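Cirnau Table Clutter: data card

Version 3, last edited 18th August
Maintained by Darlene Dhillon
Questions go to the Briranau issue tracker, where they will be read with interest and answered eventually.

What this is

Cirnau is a set of 891 photographs of small household items sitting on plates on a table. If you've ever emptied your pockets onto the nearest flat surface and walked off, you already understand the subject matter and can skip to the section on labels.

The plates hold things that don't belong on plates. Stationery, hand tools, keys, batteries, bits of hardware that came off something and were never put back. Next to the plate there is often a drink or a snack, and those stay off the plate, which is the sort of manners you get when a household has given up in one direction only.

It was put together for people working on tidying: deciding what goes back in the drawer, what goes to the kitchen, and what goes in the box of things we don't talk about. We wanted groups of items that make sense to whoever dropped them there and to no one else. Most existing sets we looked at had a mug, a banana and a spoon, nicely spaced. My own table has never looked like that.

Contents

images/ all 891 photographs, JPEG
labels/ one text file per photograph
splits/ train, val and test lists
homes.txt where each kind of item is supposed to live
oddities.txt things we could not name
CHANGES you're going to want to read this if you used version 2

The test list has 289 photographs. The val list has 50. Everything else is train. No arrangement appears in more than one list, or at any rate none does since the version 2 incident, for which see CHANGES.

A typical plate

The rules for loading a plate are short. Use two or more items, from at least two different homes. Let them touch if they want to. Don't line them up. Fraser, the earlier set this one grew out of, was lined up so beautifully that it looked like a museum of desk supplies, and every tidying method we tried on it did very well until it met a real table.

The pink plate is the one people remember. It has a shallow rim, so a pen won't roll off but a long handle can still hang its elbows out, and it's a color that makes most tools look slightly embarrassed. A blue glue stick and a pair of needle-nose pliers with orange and black handles make a fair sample of the level of planning involved. Add a small black square thing, park the orange juice on the table, and you have a plate that touches three of the four homes and also oddities.txt.
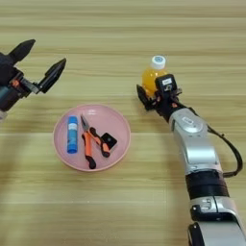
Labels

Each label file has one line per item: name, home, on or off the plate, and whether another item overlaps it. Names are plain words. We write "glue stick" and leave the manufacturer out of it, even when the band is readable. Pliers are split into needle-nose, slip-joint and "other pliers," after a long exchange on the tracker that I don't intend to reopen.

There are four homes:

desk: pens, glue sticks, tape, scissors under a certain size
toolbox: pliers, screwdrivers, scissors over a certain size
kitchen: drinks, food, anything you'd be annoyed to find in the toolbox
trash: wrappers, dead batteries, caps with no bottle

The certain size is given in homes.txt. It was chosen by me with a ruler and I stand by it.

Items we couldn't name get the home "unknown," which isn't a home, and are listed in oddities.txt with a short description. Please don't send guesses without looking at the photograph first. "Probably a magnet" has been suggested for nearly everything in the file.

Overlap is marked from the point of view of the photograph. If a handle lies across something else, the thing underneath gets the mark. If you can't tell which is underneath, both get it.

How it was labeled

Two people labeled every photograph separately, then compared. Where they disagreed, they talked. Where they still disagreed, I picked, and the label line carries a D at the end so you can see how often I was involved. If you think I was wrong, filter on the D and do as you like.

We did one extra pass in May to fix bottles. Juice had been going in as "juice," "bottle," "drink" and, in one stretch, "beverage (orange)." It's now "juice bottle" throughout, home kitchen. The home doesn't change when the bottle is empty, mainly to save everyone squinting at it.

Using it

Start with splits/train.txt and the matching label files. The small loader from Namis reads the format as is. If you write your own, note that item names can contain spaces and the separator is a tab. Every bug report that begins "your labels are broken" has so far been about this.

Score each item's home separately, then score the whole plate. The two numbers will be far apart. A method that sends every item to the desk does embarrassingly well on single items, so do report both.

Known problems

Desk items are over-represented. We own a lot of glue sticks.

The tables are mostly light wood. Dark items stand out on them more than they would at your house, and honey-colored items do the opposite. A method trained here may be overconfident about anything black.

Thirty photographs in train contain the same roll of tape. We know. It's a good roll of tape.

Very little glass, no knives, nothing alive.

The home categories reflect one idea of where things go. In plenty of houses the pliers live in the kitchen drawer and have done so for years, quite happily. If that's your situation, edit homes.txt and rerun the label script; it takes a minute and nothing else depends on it.

License and credit

Free to use and change, including for work that makes money. Keep this file with any copy you pass on, and call it Cirnau so that people can find the tracker. If you add plates of your own, put them in a separate folder and leave the test list alone.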